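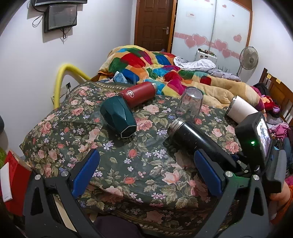
Spyros Nikolovski
Demonstration Lead, Cudamlow Hand Gripper

Section 4. Recording your first drinkware set

By now you've charged the gripper, paired it with the Jastier app and done the open-and-close check from Section 3. If you skipped the open-and-close check, go back and do it, please! It takes a minute and I have thrown out whole afternoons of work over it.

In this section you'll record yourself picking up bottles and cups by hand with the gripper, so that the Zupan arm can learn the moves from you. I like drinkware for a first set. You already own it, it comes in lots of shapes, and you'll find out very fast which of your habits the arm can't copy.

4.1 What you need

The gripper, charged
Four to six bottles, cups or tumblers, all empty
A table or any flat raised surface you can reach across
A cloth, if you want one (see 4.2)
A chair you don't mind getting up from a lot

Mix your drinkware. My own table has a red insulated bottle with a silver end, a dark teal cup with angled panels, a clear tumbler, a long black bottle with a steel neck and a white tumbler with a metal rim. They're different widths, they catch the light in different ways, and the clear one is a real nuisance, so it gets to stay.

Caution: Take out anything that can break or leak. Caps on, if the bottle has one. I also leave out thin glass completely, even though the pads are soft, and I'd rather you did the same until you've got a few sets behind you.

4.2 Setting up the table

1. Clear a space wide enough that you can swing the gripper from one side to the other without bumping an elbow. A bedroom is fine. A kitchen is fine. You don't need to tidy the rest of the room, and I'd say don't. The arm is going to end up in people's homes, where there's a comforter heaped on the bed and a pile of clothes by the headboard, and it may as well get used to that now.

2. Lay the cloth if you're using one. Mine is dark green with pink and coral roses all over it, and yes, it's busy, and Dragica Papadopoulos (she trains the arm in our Lekville shop, so she's the one who has to live with my recordings) was not thrilled the first time she saw it. She's come around. Plain cloths are easier, patterned ones teach more. Pick plain for your very first try if you're nervous and swap it out later.

3. Press out the big folds with your palm. Small creases can stay. A ridge tall enough to stop a bottle from rolling is too tall.

4. Set out the drinkware. Lay some pieces down and stand some up. Let at least one pair overlap a little from where you're standing, the way my teal cup sits in front of the red bottle. Turn things so they don't all point the same direction; my red bottle points up to the right and the black one runs off down to the right.

5. Turn one of the cups or tumblers upside down. My clear tumbler is standing with its narrower round end up and you can see the flowers straight through the side. It's a good test of your own patience.

Note: If the cloth has a shine to it, turn off any lamp that makes a hard white patch right where you'll be working. Daylight from the side is my favorite. I do most of my recording on Saturday mornings for exactly that.

4.3 Getting the gripper in your hand

6. Hold the gripper with your whole hand, wrist loose. The two blue pads should slant in toward each other in front of you.

7. Open the jaws all the way. Look through the gap. You should be able to see plenty of cloth between the pads, and the piece you plan to pick up first should be somewhere ahead of that gap.

8. Check the indicator light on the side of the device. Green means you're ready. Any other color, go to the table of light codes in the back of the manual.

9. Push your sleeve up past the wrist. A cuff that flops down onto the housing will drag, and you'll start steering around it without noticing.

Caution: Keep your free hand off the linkage arms while the jaws are moving. There are cutouts in those arms that look like a handy place to rest a finger. They aren't! I have pinched myself there and I said some things that ended up on the recording.

4.4 Recording one pick

Read this whole part once before you start, then do it with the manual closed. You'll be stiff if you try to read and grip at the same time.

10. Start with the jaws open and the gripper held back from the table edge, still for a slow breath. The app uses that pause to find the beginning.

11. Press Record.

12. Move toward one piece. Go at the speed you'd use to hand somebody a cup of coffee that's a bit too full.

13. Line the pads up across the piece, one on each side. For anything lying down, come at it across the body, never along the length. With a long bottle, aim for the middle of its weight, which is usually a little closer to the base than you'd guess.

14. Close until the pads touch, then a touch more. Stop there. Squeezing hard teaches the arm to squeeze hard.

15. Lift straight up by a hand's width. Wait for one breath.

16. Stand the piece upright on a free patch of cloth. Let it settle, open the jaws, back away.

17. Press Stop.

A good pick comes in under 30 seconds. If yours runs over, it isn't ruined, but have a look at where the time went. Mine always goes into step 13, fussing with the angle. Decide on the angle before you reach and you'll save yourself half the fuss.

Note: Fumbles are fine to keep as long as you recover without using your other hand. If you drop a bottle, regrip it and carry on. If it rolls off the table, stop, delete that one and start over. And if you reach in and catch it with your bare hand (we all do, it's a reflex) delete that too, however nice the catch was.

4.5 Changing things up

18. After every few picks, move everything. Don't put the pieces back where they were. I close my eyes and shuffle, which Dragica says is unscientific, and she's welcome to come do it herself.

19. Change which piece you pick first. People drift toward the easy one. My easy one is the red bottle, so I have to make a rule for myself that it goes last every other time.

20. Change where you stand. One step left, one step right, a bit farther back. Keep the gripper's view on the table the whole time. You'll get the bed and the wardrobe and the fan in back of it and that's all right, as long as the piece you're after doesn't slide out of view behind your own equipment as you reach. That happens most with things on the far right if you're holding the gripper low. Lift your wrist an inch and check again.

21. Take a break at 40 picks. Put the gripper down, shake your arm out, drink something from a cup that isn't part of the set.

For a starter set we ask for about 200 picks. You can spread them over as many days as you like, and mixing days is good, the light changes. When I did my first set in April I pushed through it in one go and the last part was so sloppy that we cut it.

4.6 Checking before you send

22. Open the Jastier app and tap Review.

23. Watch the first pick, the last pick and 3 from the middle. Watch them all the way through, at normal speed.

24. In each one, look for the pause at the start, the pads meeting the piece from both sides, a clean lift, and the jaws opening fully before you back away.

25. If the pads look like they close at a different moment than your hand did, the timing is off. Go back to the check in Section 3, then record a couple of fresh picks and compare.

26. Name the set after the table and the cloth, something like "bedroom, green roses." Numbers alone get mixed up, believe me.

27. Tap Send, and leave the gripper on its charger until the app says the transfer is done.

Caution: Look over your clips for things you'd prefer to keep private before you send them. Mail, prescription labels, family photos, a computer left open. The gripper sees a lot more of the room than you do while you're busy staring at a cup.

4.7 If the clear one won't cooperate

It's hard to judge where the sides of a clear tumbler are against a flowered cloth. Lower your head until you're almost level with the table, find the rim, and bring the pads in at that height. Go slower than you think you need to. If you nudge it, let it stop moving, then close. Keep the nudge in the recording, Dragica can use it.

When you're comfortable with standing pieces up, go on to Section 5, where you'll put one cup inside another.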